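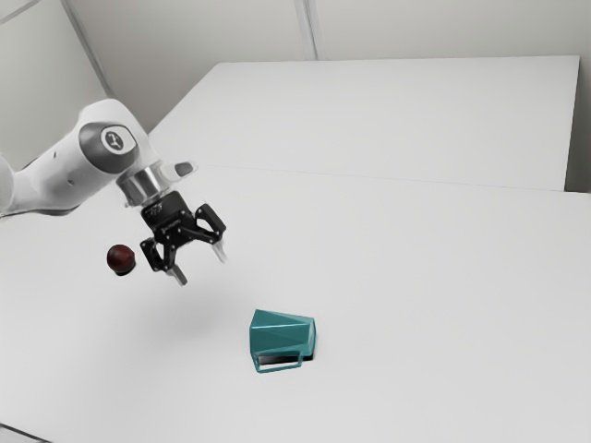
Bestwood says the renewal for its cultivation licence goes through every page without complaint, then comes back from the final submit with "Unreconciled lots" and no list of which lots. It has tried again on a second computer and in a different browser and gets the same result. It would like to know whether the late fee applies if the renewal window closes while the ticket is open.

**Status:** Resolved, monitoring
**Product:** Natik licensing portal, renewals module
**Licensing office:** Fulside
**Category:** Renewal / annual return / lot reconciliation
**Priority:** High (renewal closes at the end of December)

### First response

Ticket acknowledged. Late fees are set by the Fulside office and can't be waived from our side. I've put a deadline hold on the account, which records that the renewal was attempted inside the window. The office decides what to do with the hold.

Requested from licensee:

- the lot export attached to the annual return, in the original format
- the certificate file received from the lab, unopened if possible (opening and re-saving in a spreadsheet program can strip leading zeros)
- the reference shown under the error message

### Files received

Return and certificate file both received. The lab is Pangilinan. The certificate file is the standard layout and passes the format check. The return holds 548 lots across the indoor and outdoor areas, all under the one cultivation licence.

Ran the reconciliation manually in the test environment with the same two files. Same error. That rules out the licensee's computer, browser and connection, so no more testing is needed at that end.

### Reconciliation output

The portal screen shows only the summary line. The job log underneath it has the detail:

```
reconcile: start
return lots read: 548
certificate lots read: 548
status: UNRECONCILED
lots without certificate: 67
certificates without lot: 0
submit: blocked
```

Two things don't fit. All certificates were read, and none is reported as an orphan. If lots were really untested, there should be fewer certificates than lots. If lot numbers had been mistyped by the lab, there should be orphans on the certificate side.

Asked the licensee whether any of the listed lots had been destroyed or transferred before testing. Answer was no, and the certificates for them are on file in paper form. Scans of several were supplied and the lot numbers on them agree with the return.

### Checked and ruled out

- **Leading zeros.** None of the affected lot numbers starts with a zero.
- **Licence class.** There was a class change last year, when the licensee added an outdoor area. The class on the return matches the class on the licence record.
- **Character set.** Both files are plain text. No stray accents or non-breaking spaces.
- **Duplicate lots in the return.** None. Every lot number in the return is unique at full length.
- **Certificate expiry.** All certificates were issued within the reporting period.

The last part of the duplicate check, "at full length", turned out to matter. See next entry.

### Cause

All of the affected lots come from the outdoor area. The licensee numbers indoor lots with a short code, and outdoor lots with the same code plus the field block and a suffix for the harvest pass. The outdoor numbers are longer than 14 characters. The suffix is at the end.

The certificate import stores the lot number in a field that is 14 characters wide. The return import was widened in a previous release and keeps the full number. When a long number comes in on a certificate, the import cuts it off without a warning. Lots from the same block that differ only in the suffix end up with the same stored number, and the later certificate overwrites the earlier one. The counter for "certificate lots read" is taken before the overwrite, so the total still looks correct.

The matching step then compares the full number with the shortened one. There is a fallback that accepts a shortened match if it is the only one, which explains why some outdoor lots passed. The rest were reported as having no certificate. The fallback also marks the shortened record as used, so it doesn't appear as an orphan.

Confirmed by loading a test return with a pair of made-up lots sharing the same opening characters. One reconciled, one failed. Shortened the numbers, ran again, both reconciled.

### Workaround offered

Option 1: the licensee renumbers the outdoor lots and asks Pangilinan to reissue the certificates. Not recommended. Lot numbers are already on packaging and on transfer manifests, and a change would have to be reported separately to Fulside.

Option 2: support loads the certificates through the bulk correction tool, which writes to the wider field directly. The lab file is used unchanged. Needs written consent from the licensee and a note on the licence record.

Licensee chose option 2. Consent received by email and attached.

### Correction run

Steps, for anyone picking up a similar ticket:

1. Place the renewal in "held for correction". Do not withdraw it. Withdrawing removes the original attempt time.
2. Export the current certificate records for the licence and save the export to the ticket.
3. Clear the certificate records for the reporting period only.
4. Load the lab file with the bulk correction tool, type "certificate, full lot number".
5. Run the reconciliation from the job screen, not from the renewal page. The renewal page caches the previous result for up to 2 hours.
6. Check that the "lots without certificate" line reads zero before releasing the hold.

My first run stopped at step 4 with a permissions error. The tool needs the records role as well as the support role. Role added and run repeated.

```
reconcile: start
return lots read: 548
certificate lots read: 548
status: RECONCILED
lots without certificate: 0
certificates without lot: 0
submit: allowed
```

Hold released. Licensee asked to wait for the cache to clear and then submit from its own account, as the declaration has to be made by the licence holder.

### Licensee update

Bestwood confirms the renewal was accepted and a receipt number issued. The payment page loaded normally. It asks whether the same thing will happen with next year's return.

### Reply

Possibly, if the fix isn't in by then. A defect has been raised with Natik development for the following:

- widen the certificate lot field to match the return
- reject or warn on any lot number that doesn't fit, instead of cutting it
- take the certificate count after the records are written
- show the list of unmatched lots on the renewal page

The first is planned for the next maintenance release. The others have no release assigned. Until the field is widened, any licensee with long lot numbers should contact support before submitting, quoting this ticket.

The late fee question has been passed to the Fulside office along with the original attempt time. Ticket stays in monitoring until the office replies. The linked defect stays open.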